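Clumar Furniture Terms

Version 2.4

A word list and attribute table for upholstered seating, compiled from retailer catalogs and repair shop invoices. Maintained by Aatos Honkanen for the Kindix catalog project.

Contents

terms.csv: 2295 rows, one per term as found in a source
groups.csv: 516 rows, one per group of equivalent terms
sources.csv: 27 rows, one per catalog or invoice series
rejected.csv: 166 rows, terms removed during review, with a reason code

All files are UTF-8, comma separated, with a header row. Line endings are LF. Fields containing a comma are quoted. Empty fields mean "not recorded" and should not be read as "no."

Fields in terms.csv

term_id: integer, stable across versions
term: the string as printed in the source, case preserved
group_id: key into groups.csv
source_id: key into sources.csv
part: seat, back, arm, base, cushion or whole
region: US, UK or blank

Grouping rules

Two terms share a group if a repair shop would quote the same job for both. "Throw pillow" and "throw cushion" are one group. "Seat cushion" and "seat pad" are two, as pads are priced by thickness and cushions by fill. Armchair shapes are grouped by the line of the back and arms, so "tub chair" and "barrel chair" are merged when the back continues into the arms in a single curve. A chair with a separate arm panel goes under "club" whatever the retailer calls it.
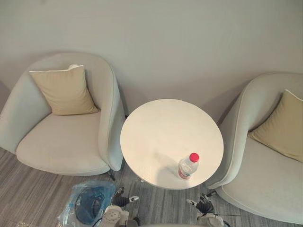

Page last changed: Tuesday, 4:10 p.m.

Color words are not included. Version 1 had a color column, but the Laitinen catalogs used house names for fabrics that could not be matched to anything else, and the column was dropped. Old files with the column still load if the reader ignores unknown fields.

Known problems

The Cedemis invoices were typed from paper and contain spelling errors. These are kept in term and corrected only in groups.csv. Do not deduplicate on term alone.

Terms for recliners are thin. Only three sources cover them, and two of those use part numbers in place of names for the mechanism.

The region field was filled in from the address of the seller. A UK term in a US catalog is therefore marked US.

Changes in 2.4

Split "ottoman" and "storage ottoman."
Moved side tables to rejected.csv, reason code 4 (not seating).
Fixed a duplicate header in sources.csv.

Use

Free for any purpose with credit to the Clumar list. Corrections should give the term_id and the proposed group_id. The next review is planned for June.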